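Zimuvard Mending Register: Data Card

Version 2
Last revised: 02/02/2023
Maintained by: Bridetti Textile Archive, Repair Records Section
Contact for corrections: Safta Moldovan, Records Editor

Summary

The Zimuvard Mending Register is a table of 1,606 entries describing clothing and household textiles brought to public mending sessions in the Zimuvard district. Each entry records what the item was, what was wrong with it, and what was done. The register is intended for the study of everyday repair: which garments people bring in, which faults are considered worth mending, and which methods menders prefer. It holds no details of the owners.

Contents of the release

register.csv: the main table, one row per item.
terms.csv: the list of permitted terms for garment, fabric, fault and repair.
changes.txt: corrections made between versions, in order of entry.
sessions.csv: venue and session codes, with opening hours.

All files are encoded in UTF-8. Fields are separated by commas and text fields are enclosed in double quotation marks. An empty field means that the information was not written down at the session. The word "none" means that the mender looked and found nothing to report. These two cases should be kept apart in any analysis.

Fields in the main table

item_id: a running number. Numbers withdrawn after a correction are not used again.
session_code: links to sessions.csv.
garment: one term from the permitted list, such as sock, jumper, shirt, tablecloth.
fabric: knit, woven, felted or mixed.
surface: plain, ribbed, terry, brushed or other.
colour_text: the colour in the mender's own words.
fault: hole, thin area, open seam, ladder, stain, shrinkage or missing fastening.
fault_position: free text, in relation to the nearest fixed part of the garment.
repair: darn, patch, graft, re-seam, replacement or no repair.
thread_match: yes, no or deliberate contrast.
remarks: free text, lightly edited for spelling.

How the entries were made

Menders completed a paper slip for each item at the table, before work began, and added the repair when the item was handed back. Slips were typed up at the Lynch Street reading room and checked against the originals by a second reader. Where the two readings differed, the slip was referred to the Records Editor, whose decision is final and is noted in changes.txt.

The slip was redesigned for Version 2. The earlier form had a single box for fabric and surface, and menders filled it in very different ways. Older entries have been divided between the two fields where the wording allowed. Where it did not, the surface field has been left empty and the original wording has been copied into the remarks.

Colour

The register does not use a fixed colour chart. A chart was tried and was withdrawn after 3 sessions, as menders found it slow and often wrote a second colour beside the approved one. Users who require grouped colours are advised to build their own grouping and to publish it with their results. Items dyed in several colours should be expected to carry long entries in colour_text.

Known limits

The register covers items that somebody chose to bring to a session. It should not be read as a survey of the clothing owned in the district, nor of what is thrown away. Winter knitwear is strongly represented. Underwear and nightwear are few, and menders report that owners prefer to repair these at home.

Socks raise a particular difficulty. They are often handed over singly, and the register has no field for pairs. Two socks from one pair therefore appear as two rows with no link between them. A pair_code field is planned for the next version and is being tested with the Zellberg group, whose entries are held back until the test is complete. Results are expected in May.

Fault positions recorded in the first 19 rows were taken from memory and are less exact than those that follow.

Permitted use

The register may be copied, adapted and quoted for study and teaching, provided that the Bridetti Textile Archive is named as the source and the version number is stated. Commercial users are asked to write to the Records Editor before publication. Corrections are welcome from any reader and should give the item_id and the field concerned.

Note on recording surface and fault 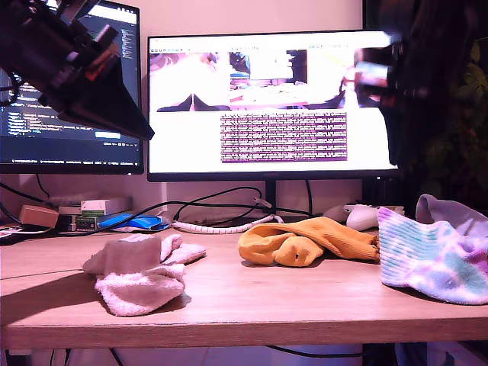

The surface field is to be completed by touch and sight together, and the fault field only after the fabric has been opened out. Small holes in bunched knitwear are easily passed over. The mustard-yellow sock in the middle of the desk would be entered as ribbed under surface and hole under fault, with fault_position left empty until the knot had been undone and the nearest fixed part could be named. The grayish-pink sock to its left would be entered as terry, and the fault field would wait until its folded toe had been straightened. For the tie-dyed sock, "lavender, pink and teal" is an acceptable entry in colour_text, and the word "pastel" may be added at the mender's discretion.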